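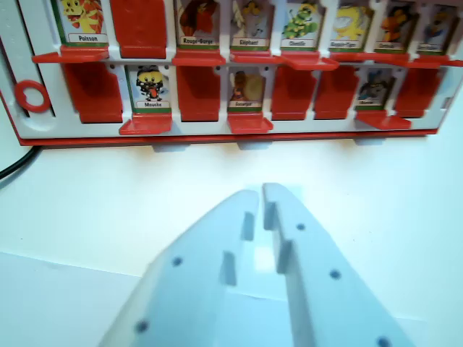 Small hinged parts get a better teacher

The manipulation group at Badance has finished the first round of its flip-panel study, and the short version is that a robot arm learns to turn down a small hinged panel faster when it is shown its mistakes as well as its successes. A longer write-up is with our partners at Akpalu for comment and should be on the project page in March.

The task comes from a children's guessing game. Each player has a plastic board of character windows, and a window is knocked down when its character is ruled out. We picked it because the board is cheap, the parts are light, and the panels sit close together. A finger that comes in a little too wide will catch the next window over. A finger that presses too hard will shift the whole board, and then every position the robot had worked out is wrong.

Earlier work in the group handled this kind of thing with a fixed overhead camera and a map of the board. That was fine until the board moved. For this study the overhead view was dropped. The controller, which we call Usolis, works only from the small camera at the wrist and the position of the arm. It gets a picture, a target character, and nothing else. The edition of the game we use has French labels on the cards, so the targets are given in French too: Escargot, Mouche, Chenille and so on. Many of the labels are too small to read from the wrist camera until the gripper is nearly on top of them, so in practice the robot has to tell the characters apart by color and shape for most of the approach.

Training data came from people guiding the arm by hand controller. Over the course of the study we recorded 3,476 attempts. In most projects of this kind, the failed ones are thrown out before training. We kept them and marked the moment where each one went wrong: wrong window, missed edge, two panels down at once, board pushed. The marking was done by the operator right after the attempt, with a single key press, and added very little to the session time.

We then trained two versions of Usolis. The first used only the clean attempts. The second used the same clean attempts plus the failed ones, with the part before the mistake treated as good data and the part after it treated as something to stay away from. Both were tested on the same set of 300 trials, with the board put down at a new angle each time and a new mix of windows up and down.

The version trained with failures turned down the correct panel, and only that panel, in 77 percent of trials. The clean-only version was well behind it. Most of the difference came from one kind of error. The clean-only version tended to commit early, picking a window from a distance and holding to that choice even when the closer view showed it was the neighbor. The other version would slow down and correct sideways before touching anything.

Pushing the board is still a problem for both. The gripper has no force sensing at the fingertips, so the only sign that the board has moved is the change in the picture, and by then it has usually slid. We tried a slower approach speed for the last part of the reach. It helped a little, but it also made the trials long enough that the operators began to complain, and we went back to the original speed.

Windows at the ends of a row were harder than those in the middle, which we did not expect. Our best guess is that operators tended to start sessions with the middle windows and that the ends are thin in the data. We have not checked this properly yet.

The next round moves to the lab at Prundivthorpe, where the lighting is less even and the table is a different color. The same controller will be run there without retraining for the first 9 sessions, so that we have a fair baseline, and then with a small amount of local data added. We also plan to try the reverse motion, standing a panel back up from flat. That one is a good deal harder, as the finger has to get under an edge - operators fail at it often themselves - and it should give the failure marking a proper test.

The marking tool is a small script and works with any recording setup that can log a key press with a time stamp. Groups that want to try it before March can ask for a copy through the usual Badance project address. Please say which arm and controller you are using, as the replay part has only been tested on ours.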